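Changeover Help Wanted at Dalgleish House, Nollik
Seasonal, part-time, start date flexible
Posted April 2019

Hi there! I run Dalgleish House, a seven-room guesthouse on the hill road out of Nollik, and I'm looking for someone to help me turn rooms over, do the linens and generally keep the place feeling like somewhere you'd want to wake up. I've had this house open to guests since 2000 and for most of that time I've done the changeovers with one other person. My last helper has moved out of state to be near her grandkids (we all cried, there was cake), so the spot is open from now until we close for the season at the end of October.

I'm going to write this the way I'd tell you over coffee, so it's long. Get yourself a coffee.

What the job is

On changeover mornings guests check out by ten and the new ones start pulling in at three. In between, every bed that's been slept in gets stripped and made up fresh, the bathrooms get a proper clean, the floors get done, and the sheets and towels go through the wash. I cook breakfast and clean up the kitchen, then I come and join you upstairs. We usually split it so that one of us does beds and the other does bathrooms, and we trade halfway down the hall so neither of us gets stuck with all the tubs.

You'd be making beds with real sheets, ironed pillowcases and a quilt on top. I'm a little fussy about the quilts. A few of them are old and they don't go in the wash at all - they get shaken out and aired on the back porch, and if somebody spills wine on one you come find me and I deal with it. Everything else is cotton and tough as nails.

The laundry is a good chunk of the work, so please don't apply if you hate laundry. We wash everything in the house. I tried sending it out to a service in Boltent one summer and spent the whole season waiting on a van, so back home it came. The washer is a regular household front-loader built in between the green cabinets, and it can't be rushed, which means the day gets planned around the loads. Towels first, then whites, then whatever's left. When the weather's nice the sheets go out on the line behind the shed, and I'll be honest, folding a sheet that's been in the sun all day is the best part of my week. When it rains we use the dryer and the racks in the back hall and we bump into each other a lot.

Other bits that come up: refilling soap and coffee in the rooms, watering the window boxes, checking bulbs and remotes, carrying firewood in during the chilly weeks, and putting a jar of flowers in each room if the garden's cooperating. Once in a while a guest will catch you in the hall and ask where to eat or how to get down to the lake. You don't have to be a tour guide. A smile and "the map's on the table downstairs" will do fine.

Hours and pay

Four mornings a week in spring, going up to five in the busy part of summer, then back to four in the fall. You'd start at nine thirty and we're normally finished by two thirty. Changeover days move around with the bookings. I keep the calendar in Rondska, the booking program I switched to last year, and I'll send you your days two weeks ahead so you can plan your life. If I need to change one after that, I'll ask, and you're allowed to say no.

Pay is hourly, a step up from what the big hotels down by the lake are offering, and I'll give you the exact number when we talk on the phone. I pay every other week, with the taxes handled properly, and any tips left in the rooms go to you in full. If guests cancel and there's nothing to turn over, you still get paid for 2 hours that day. My old helper suggested that and I think it's fair.

You also get breakfast. I always make too much. There's usually a pan of something on the stove and you're welcome to sit down with a plate before we start, or take it home in a box.

Who I'm hoping to hear from

Somebody steady, mostly! I don't care whether you've worked in a hotel before. I've had helpers who came from restaurants, from an office, from raising four boys, and one who'd just retired from driving the school bus and made the tightest hospital corners I've ever seen. I can teach you the beds in a morning. What I can't teach is noticing - the hair on the soap dish, the lamp that's been unplugged, the wastebasket behind the door.

You'll need to be OK with stairs. The house has a lot of them, they're steep, and there's no elevator. You'll be lifting wet laundry and mattress corners, and you'll be on your feet for most of the shift. If your back or knees are touchy, please tell me up front and we'll see if we can work out a split that suits you. I've got a shoulder that complains all through spring, so I won't judge.

Some other things to know. There's a cat. She isn't allowed in the guest rooms and she knows it and she goes in anyway, so if you're allergic this may not be the place. No smoking on the property. I use unscented detergent and plain vinegar for a lot of the cleaning, but there are a couple of stronger products for the showers, and I've got gloves in every size. Music is fine once the guests are out. We take turns picking and I'll warn you now that I like old country.

You must be 18 or over and able to work legally in the US. I'll ask for two references. They can be from a job, a teacher, a neighbor, your church, whoever knows you well enough to say you turn up when you say you will.

Getting here

We're at 1194 Hill Road, just past the feed store as you leave Nollik. There's parking by the shed. The bus from Boltent stops at the bottom of the hill and then it's a walk up, pretty in May and a bit of a slog in August. If you're coming by bus, let me know and I can usually run down and pick you up, as long as the eggs aren't on.

I'd love somebody who lives close by, but it isn't a rule. I don't have a staff room to offer, sorry. I get asked every year and every year I wish I did.

How to apply

Please don't send me a fancy resume. Write me a note, by hand or typed, and tell me a bit about yourself, what you've been doing lately, which mornings you could work and whether there's any part of the season you'd need off. (Weddings, camp, your sister's due date, all of that is fine if I know early.) Drop it in the mailbox by the gate or leave it for me at the front desk of the Nollik library, where they've kindly agreed to hold on to them.

I'll call everyone who writes. It might take me a few days because I do my calls after supper. If we get along on the phone, I'll ask you to come up for a paid trial morning. We'll do a room or two together and you can see how I like things, and you can see if you can stand me! After that we both sleep on it and talk the next day.

I'm reading notes as they come in and I'll take the ad down once I've found the right person. Friends applying together, I can only take one of you for the whole season, but I do need a spare pair of hands for the long holiday weekends, so mention it in the note.
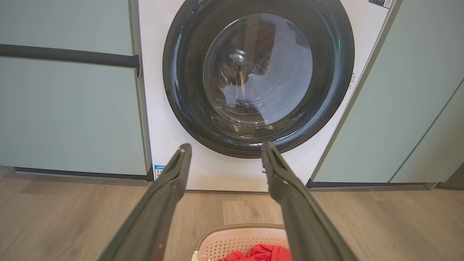

Do I need my own car to take this job?

A car is handy but you don't need one. The bus from Boltent stops at the bottom of the hill, and most mornings I can drive down and pick you up if you tell me the night before.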